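Oil or water-based poly for a kitchen table top?

Posted Aug 16, 2020 by Desta Tekleab

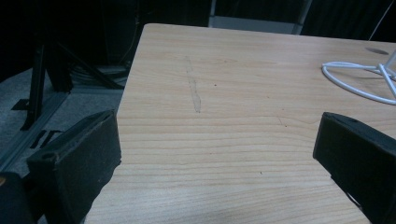

I'm refinishing a table that came with the house and I can't settle on a finish. It's going in the kitchen, so it will get plates, homework, hot mugs, and a lot of wiping down. I've already been over it with 120 and then 180 grit and I have a quart of Dultell water-based satin that was left over from doing some shelves. My father-in-law says water-based won't hold up on a table and I should go buy the oil kind.

I'd like to keep the color as light as I can. My questions are whether the water-based stuff is tough enough, how many coats, and how long before we can eat on it. Also, do I need to do the underside? I've read both yes and no. The garage gets up to the 90s in the afternoon this time of year if that matters.

Getachew Gebretsadik

Water-based is fine if you put enough on. The early ones were soft and that's probably what your father-in-law is remembering. Oil will give you an amber tone on day one and it keeps getting darker, so if you want it light your choice is pretty much made.

Coats go on thinner than oil, so plan on 4 where you would have used 3. Wipe the top with a damp rag first and let it dry, then knock down the fuzz with 220. The first coat will raise the grain some anyway. Sand lightly after that one and again before the last one. Don't use steel wool between coats of water-based, the bits that get left behind can rust and leave black specks.

Check the can before you start. If the shelves were more than a couple of years ago, stir it well and strain it through a paint filter. If it has lumps that won't stir in, or it froze over a winter, throw it out and buy a new one.

Do it in the morning. At 90 degrees it will skin over before you can get back to the edge and you'll see every lap mark. I use a synthetic brush, go the long way with the grain, and leave it alone once it's down. You can recoat the same day if the label allows it. Light use after 3 days, but I'd give it a good while longer before a tablecloth or rubber-footed placemats, because those can stick or print into it.

Underside: one or two coats. It doesn't have to look nice.

Demissie

I used oil on ours 10 years ago and it still looks good. Kind of orange now but it was oak so I don't mind. Just smells for a week.

Remano

Agree with the first answer except I never bother with the underside and haven't had one warp yet. Solid tops might be different, mine have mostly been veneer. If yours is veneer, go easy with the sander near the edges.

For hot mugs, no poly likes them. Get coasters. A foam brush worked better for me than a bristle one, but throw it away after each coat.

Recent in Furniture and Refinishing

Sticky drawers after painting a dresser
Can I put wax over shellac?
Removing old glue from chair joints
Is 40 grit too rough for stripping a door?
Nendari gel stain still tacky after two days
White rings on a coffee table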